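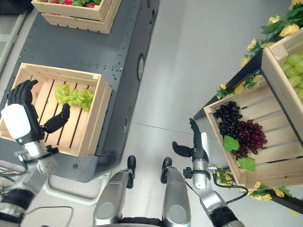

The Foltico at the crates, with grapes waiting on either side of it.

Anybody who has brought grapes home in a paper bag knows how easily they bruise, and so I was more than a little curious about the Foltico, the two-armed picker that Trularell now rents to growers and farm shops for $2,000 a month, with setup and a day of training thrown in.

It comes with a pair of five-fingered hands, and I confess I spent most of my visit to the Irar showroom just watching those fingers (they are slower than mine, and a good deal more polite!). 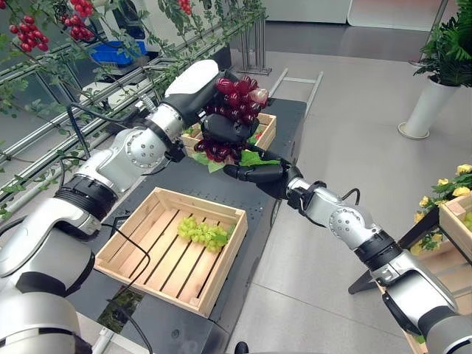

Page last changed: 6 June 2024

What won me over was the way it handles a bunch of red grapes, one hand gripping from above and the other held underneath, much as my grandmother would have done it. The Moriarty software that runs the arms costs another $369 a month, and I do wish that were folded into the price. The shortest rental is 6 months, too, a long stretch for a small orchard with a short season, though Trularell tells me a harvest plan is coming in February.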